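The joy of asking

Stillilbridge has a closed footbridge, two bakeries that don't speak to each other, and one of the liveliest little freedom of information scenes I have ever come across. I went for an afternoon and ended up staying four days.

7/12/19

It began with the footbridge. The council shut it one June, put up a fence and a sign saying "temporary", and the sign was still there two winters later with moss on it. People wrote letters. People stood up at meetings and were told that the matter was in hand. Then a retired bus driver, who had never done anything of the kind before, sent a two-line email asking for every inspection report the council held on the bridge. She got 19 pages back. On page 11 was a sentence saying that the structure was sound and that the fence had been hired by mistake for the wrong bridge.

You can imagine what that did to the town! Photocopies went up in the launderette. A man read page 11 aloud in the fish queue. And within a few weeks a group of neighbours were meeting in the back of Kırmızıgül, the café on the market square, to work out what else they could ask.

I love this stuff. I should say so early on, as some readers will think of freedom of information as a dry subject, the business of lawyers and the sort of reporter who owns a filing cabinet. Most of what gets written about secrecy is about enormous leaks and governments and people on the run. All of that matters a great deal. But the law that lets you write to a public body and say "please may I see that" belongs to the rest of us as well, and it is used every day for bins and bus lanes and school roofs.

The Kırmızıgül lot (they have never settled on a name, and I sat through one long argument over it) put everything they receive on a site called Nolleo. It is plain to look at. You get a search box, a list of dates and a great many scanned pages, some of them sideways. When I visited, the collection had just passed 3,000 documents, and there was cake.

What I hadn't expected was how well the thing reads. I sat up until past midnight with the allotment correspondence, which runs for years and has the pace of a good serial. There is an exchange about a padlock that I would happily see on the stage. Somebody in the parks office has a gift for the icy closing line, and I hope they know they have readers.

There is serious material too. The papers on Distside, the old dockland to the east of town, fill a whole section. The land was promised for housing, then for a sports hall, then for housing again, and for a long time the only thing residents could find out was that a firm had been asked to write a study. The group asked for the study. They were refused on the grounds that it was commercially sensitive. They asked for a review of the refusal, politely, and lost that as well. So they took it to the regulator and waited, and went on with their other requests in the meantime, and one damp morning the whole study arrived as an attachment with no covering note.

It ran to very little. The firm had been paid £500 to say that more work was needed. Some of the group were furious at having waited so long for so small a thing. Others were delighted, and I am with them. Everyone in Distside had been guessing at some grand secret plan, and rumours had set one street against the next. Now they could all see that there wasn't a plan of any kind, and they could get on with demanding one.

I asked how they learned to word a request, and got a whole table talking at once. Be narrow, they said. Ask for the document and leave your opinion of the council at home. Give dates. If you don't know what the record is called, ring up and ask, because the person who answers the phone very often does know and is quite pleased to be asked. One woman keeps a notebook of phrases that have worked, and read me several with real feeling. "Please include attachments" got a round of applause.

They are fond of the council's information officers, more than I had guessed they would be. It is a small office with a lot of post. The group used to send requests whenever the mood took them, until it was pointed out that a dozen arriving on one morning meant that somebody had a dreadful week. They now keep a rota and a waiting list, and they look on Nolleo first to see whether the thing is already there. The council, for its part, has started putting road inspection reports online before anybody asks. I spent a happy hour with those as well.

It doesn't always go their way. Pages come back with so much black ink on them that only the page number is left. Emails turn out to have been deleted. A request about care home visits has been going round and round between two departments for longer than anyone in the café can bear to think about, and the family it concerns would very much like an answer. The law has gaps in it. Private firms that do public work can sit outside it altogether, and more and more of the work is done that way. When I raised this the whole table groaned, and then somebody went and fetched a folder.

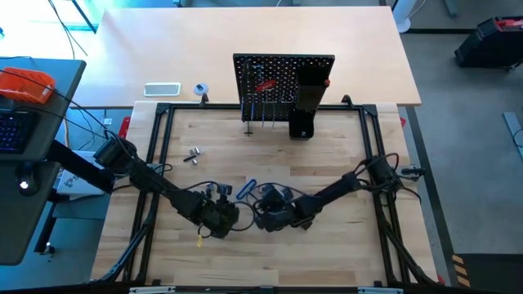
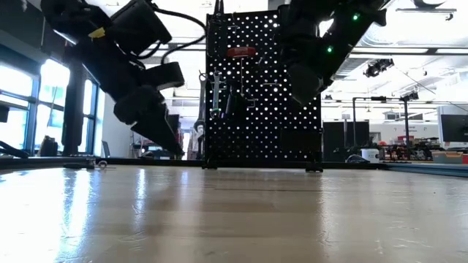 The folder held letters to other towns. That is the part of the story I find most cheering, for the habit is spreading. Three places further down the valley have asked how Nolleo was set up, and the group has written out the whole method, down to which scanner setting to use and how to save a file so that your neighbour can find it again. They will post it to anyone. They have also started running evenings for beginners, where you bring along whatever has been bothering you and go home with a request ready to send.

I went to one on my last night. A teenager wanted to know why the skate park lights went off so early. An elderly couple had a question about a drain. By the time the café put its chairs up both requests had gone, and the couple stayed on for another half an hour reading about other people's drains.

The footbridge is open, by the way. I walked over it on the way to the station. The fence has been moved to the next bridge along, and a copy of page 11 is still taped up in the launderette window.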